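Watiten counts its wolves in December, and this winter the official figure was 26. The ranchers along Woto Creek say it's far too low. The advocates say it's padded. I spent two weeks reading the survey notes and came away doubting all three camps.

Start with the method. Crews flew the valley for 11 mornings, and on most of them cloud hid the upper ridges. The final number leans on a formula that fills in what the planes missed.

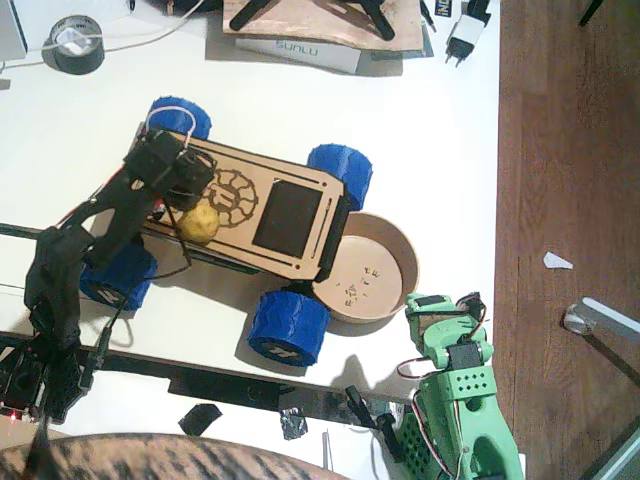 A small rover with blue wheels on a white tabletop.

"It's a decent guess," said Rania Saber, a biologist who worked on the count. "I'd call it that in public, too." The press release called it a census.

Then there are the dead calves. Dukar County paid out on some 80 last year as wolf kills.

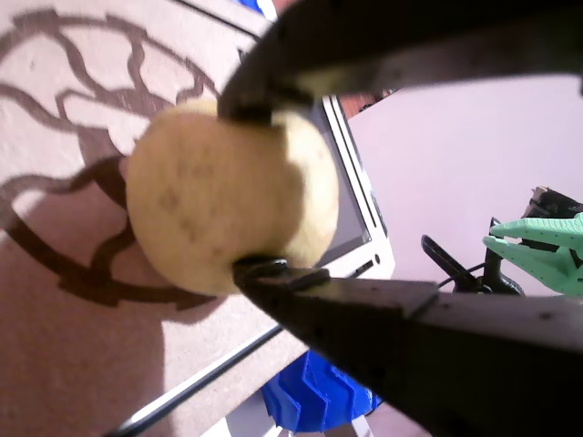 I asked to see the field reports behind those claims, and got 11. Four listed no tracks, no bite marks and no photos. A calf that dies in a snowbank gets chewed on by whatever comes by, and a coyote will do that as well as a wolf.

The state now wants to let hunters take more wolves next season, citing the count and the payouts together. One is soft and the other may be softer.

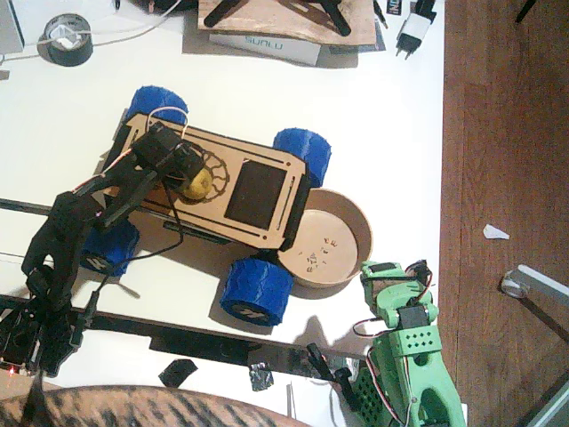

Nuria Montes disagrees, and told me that anyone waiting for perfect numbers has never pulled a half-eaten calf out of a ditch at 5 a.m. Fair enough. But the plan wasn't sold as a hunch, and the public comment period closes before the rest of the reports are due.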